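The Skerkham Clear-Out: Gallery

Hortensia Valdebenito gave herself one Friday to sort the soft things, the pile that had been living on the spare chair since October. One chair, one table, one owner with opinions.

The rules were simple. Fold it, stuff it in a bag or say goodbye to it. Anything that hadn't been touched since the move from Trakholm went on the goodbye side, at least until she'd made tea and changed her mind.

The goodbye side had a poor turnout. There is room for 100 more things on the shelf, apparently — I have seen the shelf, and I have doubts.
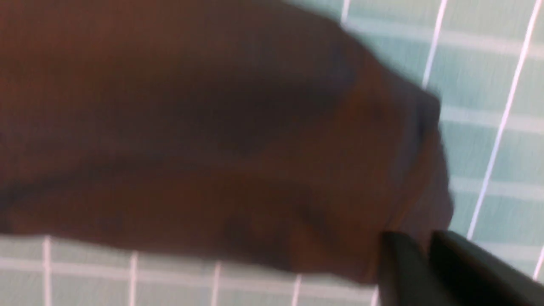
Something big, brown and soft-looking has its turn on the green grid.

Barry Nuttall wrote in that a soft pile should be sorted before lunch, as everything looks like a pillow afterward.

Next up: the hall closet.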